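Review: the Kernville shelf-stocking kit, after one term with our robotics club
Posted Tuesday, August 21, 2018

I help to run a robotics club for students in the last two years of high school, and since the winter we have worked with the Kernville kit. It is sold as a complete retail task for a humanoid robot: a software package, a set of task sheets, and a plan for building a small shop corner from ordinary shelving. The robot is not included, so please read the box carefully before you order. We already had ours on loan from the college nearby. English is not my first language, so please excuse me if some sentences are stiff.

The kit cost us 131 dollars with the student discount. For this money you get 39 task sheets and a licence for 7 computers. Our students share computers, so it was enough, but a bigger club would have to pay for more.

First I will speak about the hands, because the software spends a lot of its time there. Each finger has its own page of settings, and you can set how far it closes and how quickly. I liked this very much. The students could change one value, try again, and understand what the value does. The calibration is slower than the manual promises, and it must be repeated whenever the program is restarted.

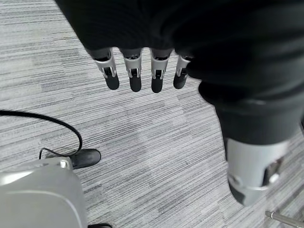 The manual recommends to practise on the open floor before going near any furniture, and I agree with it. We skipped this step in the first week and I was sorry. An arm that moves a little too far does no harm over carpet, but it can push a whole shelf of goods out of order. The students wrote a rule on the whiteboard: one person at the keyboard, one person at the stop button, everybody else behind the line. The kit says nothing about such rules, and I think it should.

The task sheets are the best part. They begin with picking up one object from a table and end with putting a mixed row of products in order. Chip canisters are suggested as the first product, and they are a good choice. They are all the same shape, the colours are easy for the vision software to separate, and any grocery store has them. Bottles come later. I would have kept bottles for the second term, as the students needed much more patience with them.

My strongest complaint is about sheet 7, the one for a product that is lying down. A standing canister is taken from the side and the instructions are clear. For a lying canister the sheet gives one small drawing and two lines of text, and the students had to find the method alone.

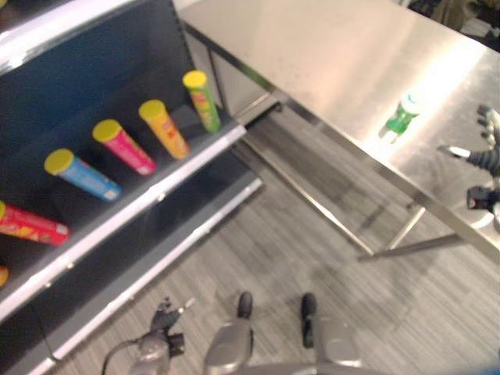
They compared two ways. One group wanted to grip the canister in the middle and turn the wrist. The other group wanted to lift only the lid end and let the bottom stay on the shelf. The second way was gentler, in my opinion, but the software has no ready command for it and they had to write their own. For two of the older students this was the best evening of the term. For the younger ones it was too hard, and they went back to the table exercises.

The vision part works well with colour and less well with shine. A steel table with a lamp above it can confuse the program badly. We tried also the Mizuno add-on, a separate purchase, and it helped a little, but I can not say it is worth the price. Before this we had the Bodmont starter kit, which is simpler and has a nicer manual. The students were finished with it by July, though, and they asked for something closer to real work.

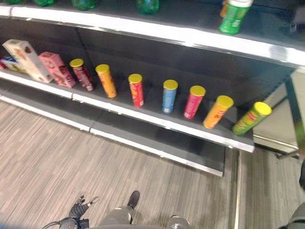

Seven canisters on the middle shelf, with the green one leaning at the end of the row.

The scoring program gives points out of 100 for spacing, order and upright position. Our best run in the term received 77. The students argued with this number for a long time, and I think they were partly right - the program takes off many points for one tilted product and hardly any for a crooked box.

Support is by email only. I wrote to them twice. The first answer was useful, the second was a link to the same page I had complained about.

I would buy the kit again for a club that has finished with beginner material and has an adult who can read code. For a new club I would take Bodmont first. We will use the Kernville sheets for the Jurkden student challenge next term, starting from the bottles.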